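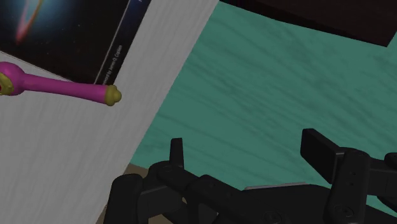

# Vellar Open Day Scenes: Data Card

February
By Rokeya Sarkar, Postness Robotics Laboratory

## Summary

Vellar is a set of simulated manipulation episodes prepared for the Postness open day. Visitors watched a virtual arm work in rendered rooms on the main display and were invited to take the controls for a short turn. The set contains 233 episodes recorded across 18 room layouts. All images are computer-rendered. No footage of visitors or of the building is included.

## Background

The open day is held once a year for families, local schools, and staff of neighboring departments. The demonstration ran from 10 a.m. to 3 p.m. in the Roy Room. Some 33 visitors took a turn at the controls. The remaining episodes were recorded by laboratory staff during preparation.

## Contents

Each episode folder holds:

- the view from the wrist camera, with the gripper in the lower part of the picture
- joint positions and gripper commands
- a one-sentence task instruction in plain English
- an outcome label entered by the operator

Surface colors and textures vary between layouts. A teal wood-grain surface may stand next to a white panel, and wall posters, such as the space poster with the pink ring, are used as background decoration. Objects are simple in shape and strongly colored. The long pink rod with olive-yellow ends was chosen for the first public session because it can be told apart easily from a distance.

## Collection

Operators used a hand controller connected to the Zotora simulator. Visitors received a two-minute introduction from a member of staff and were free to stop at any time. Names, ages, and voices were not recorded.

## Known Limitations

- In 22 episodes the outcome label is missing.
- Visitor episodes are slower and contain long pauses.
- Objects may be partly outside the wrist view when an episode begins.
- Contact forces have not been checked against a physical gripper.

## Use and Contact

The set may be used for teaching and noncommercial research. Please credit the Postness Robotics Laboratory. Corrections should be sent to Kavinda Kumarasinghe, who maintains the files.

Last updated: February

Comments (3)

**tmw_lab:** Are the missing labels all from the visitor turns, or from staff as well? It would help to know before we filter.

**K. Kumarasinghe:** Both. A list of the affected folders has been added to the notes file.

**parent of two:** We came in the morning and my daughter asked to go twice. Will the simulator be open again next year?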